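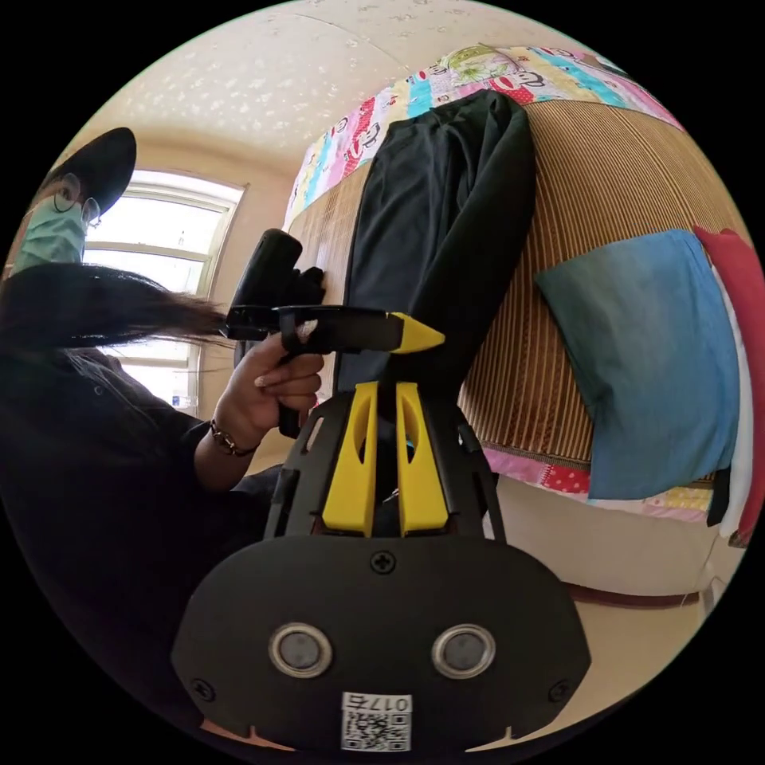

Pants on the Bed: Software Tips for Two-Handed Folding

Updated Sep 8, 2023

These are notes from the Ellanbridge home robotics workshop on the software side of folding clothes with two grippers. Most of them come from dark pants on a bed with a busy cover, which is harder for a program than a T-shirt on a plain table. The recordings are made by hand with a pair of grippers and used later to train the folding policy. File names and settings are for Tonis, our recording and replay tool, but the tips apply to any similar setup.

Before you record

Fix the left and right names first. Decide which gripper is left, put it in the config file, and leave it there. Tonis will accept a swapped pair without complaint, and the policy trains fine and then reaches across itself. If you find a swapped session, correct it in the session header. Don't rename the video files, or the index has to be rebuilt.

Calibrate each wide lens on its own. Two lenses of the same model are close enough to fool you in the middle of the picture and wrong near the rim. Save one calibration file per gripper and load it by label number.

Lock exposure after you have pointed the camera at the darkest thing you plan to fold. A bright window will pull automatic exposure down, and black cloth turns into one flat patch with no creases in it. A blown-out window does no harm.

Open and close both grippers fully at the start of every session. The width reader takes its zero from this. Mesfin Gebretsadik added a check that refuses to start a session without it, and you should leave that check on.

Syncing the two sides

Use one clock. We tried matching the two videos by looking for the moment both grippers closed, and it drifted over long takes. Now both streams are stamped by the same computer and lined up afterward. The limit is set to 43 milliseconds. Anything over that is flagged and goes in the review folder.

Leave five seconds of stillness before the first move if you can. Position tracking settles better, and the trimmer has a clean place to cut.

Finding the cloth

Don't segment by color alone. Black pants on a tan mat look like an easy case until a second dark garment is lying on the same bed. The mask will join the two if they touch. Our fix is to start from the point the fingers close on and grow the mask outward from there, stopping at strong edges.

Striped and ribbed covers cause another problem. Edge detectors love them. Run a light blur before you look for hems, and throw out any edge that has close parallel neighbors on both sides. On a printed quilt, go by the mask and skip edges completely.

Keep the lens distortion in the training pictures. Straightening them costs you the outer part of the view, and the outer part is often where the other hand is. Correct the distortion only for the steps that need measurements, such as estimating how far apart the hem and the waistband are.

Check the mask at the fingertips first. A mask that is ragged out by the waistband can still give a good grasp. One that misses the fold directly ahead of the fingers won't.

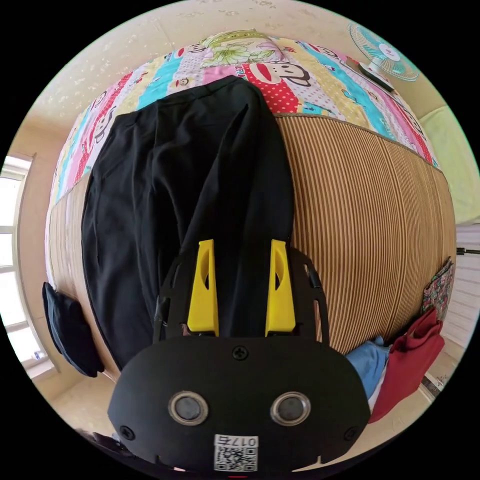
For the grasp itself, ask the planner for a pinch point slightly inside the edge of the cloth. Borbély, our grasp planner, defaults to the edge, and small errors in position then close the fingers on air. Set edge_inset above zero for pants and heavier fabrics. Thin shirts can stay at the default.

Planning the fold

Store moves relative to where the gripper is now. Positions measured from the corner of the room stop making sense when someone moves the bed.

Plan both hands together for the lift and separately for everything else. Rosario Orlandini rewrote the lift step this way in November, and the planner stopped pulling the legs in different directions. The cost is a slower plan, which you will notice on an older laptop.

Limit the speed while both grippers are closed on the same garment. There is a setting for it, called shared_hold_speed. Start low.

Put the mattress in as a soft surface. If the planner treats it as a hard table, it stops the fingers too high and they skim over the cloth. We let the tips go a little below the estimated surface and watch the motor current for contact.

Checking and cleaning up

Replay before you train. Jindus draws both gripper paths over the video, and a bad take usually shows up as a jump in one path. Our current set has 2,422 takes. We replay every new one at double speed, and it is dull work — do it on the day, while you still remember what went wrong.

Keep failed grasps, with a tag. A miss followed by a second try is useful for training recovery. A miss followed by someone giving up should be cut.

Hold back one garment and one bed cover from training completely. Scores on the same pants and the same quilt will look better than they are.

Save a checkpoint every 800 steps and keep the config file in the same folder. Write the calibration file names into the run log as well. Tonis doesn't do that on its own yet.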